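Print this page | E-mail this page

Workroom Table and Small Whiteboard: Inspection Checklist with Comments
December 16, 2019
By Luana Barbosa
Reading time: 3 minutes

Covers the work table in the Nogueira room, the board that stands on it, the wall behind and the floor around. Building reference 825. Walked with Osaze Okoro before the room goes back on the regular booking list. Items are marked OK, WATCH or FIX. Comments are mine unless initialed O.O.

Section A. Table and work surface

A1. Table stands level, no rocking when leaned on. OK.
Comment: Checked at all corners. One leg leveler had been turned out too far in July and was reset then. It has held.

A2. White top sits flat on the table and does not slide. OK.
Comment: Pushed by hand from the front and from each side. No movement.

A3. Edges free of splinters and sharp corners. WATCH.
Comment: The wooden edge at the back is a little rough to the touch toward one end. Sand lightly at the next visit. No need to take the table out of use.

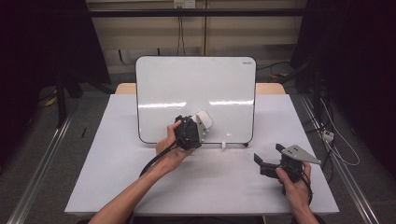
Item A2, white top and standing whiteboard, table in use.

A4. Surface clear of items not needed for the job. OK.
Comment: Drinks and bags stay on the shelf by the door. Users seem to be keeping to this.

Section B. Standing whiteboard

B1. Board stands upright without being held. OK.
Comment: Tapped at the top edge, front and back. It moved a little and came back.

B2. Rim and corners free of cracks. OK.
Comment: Ran a finger along the whole rim. The corners are rounded and there is nothing to catch a sleeve on.

B3. Board can be lifted out and put back with one hand. WATCH.
Comment: It can, but the fit is snug and a person in a hurry will pull the supports along with it. Lift straight up. O.O. suggests a short note on the inside of the cupboard door.
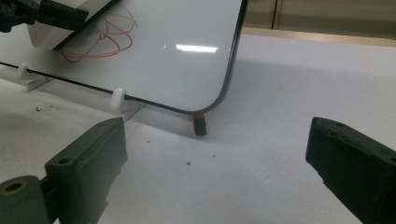

Supports under a board this size are the first thing to go missing, and we had to reorder them from Zernik once already. Check them every time the board is moved, and check them from low down at the side, where you can see whether the bottom edge is seated. The two small white pegs should be in front of the board and the black foot with the red-orange top should be at the rounded lower corner. If any of these is loose, lay the board flat and report it. Do not prop it with a book or a roll of tape.

B4. Glare from overhead lights acceptable. WATCH.
Comment: The face is glossy and picks up the ceiling lights as bright bands across the middle. Readable from a seat at the table, poor from the doorway. Turning the board a few degrees helps. O.O. would like a matte one — not a safety matter, passed to purchasing.

B5. Markers and eraser stored with the board. FIX.
Comment: No eraser in the drawer. Two of the markers were dry and have been thrown out.

Section C. Wall, outlet and cables

C1. Outlet cover fixed and undamaged. OK.
Comment: Screw tight, no discoloration, no warmth after an hour of use.

C2. Cables clear of the seating side. WATCH.
Comment: The bundle coming down from the wall behind the table is thick and should be tied in one more place. Anything that crosses the front edge must have enough slack that a person can stand up without dragging it.

C3. Horizontal bar on the wall secure. OK.
Comment: Fenance fitted it and left a sheet with the load limit, now in the folder. Nothing is to be hung from it without asking.
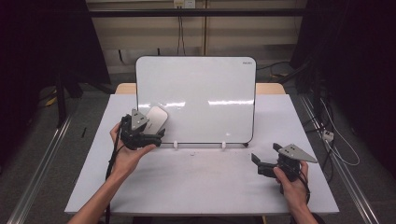

Page last changed: 12/16/19, L. Barbosa

Section D. Cleaning and floor

D1. White top wiped down. WATCH.
Comment: Faint smudges, and a speck of debris in front of the board. Use the Nurent cloths and plain water. No solvent on the top or on the board.

D2. Whiteboard clean, no old writing. OK.
Comment: Blank.

D3. Floor dry and free of trip hazards. OK.
Comment: Gray floor swept before we came in. Walking route measured at 76 inches to the door, no objections.

D4. Room temperature. OK.
Comment: 22 degrees C on the wall thermometer.

Open items

A3, sand back edge. O.O.
B5, eraser and markers. L.B.
C2, extra tie on cable bundle. O.O.
D1, wipe down the top and check again. L.B.

B3 and B4 stay on WATCH with no date set.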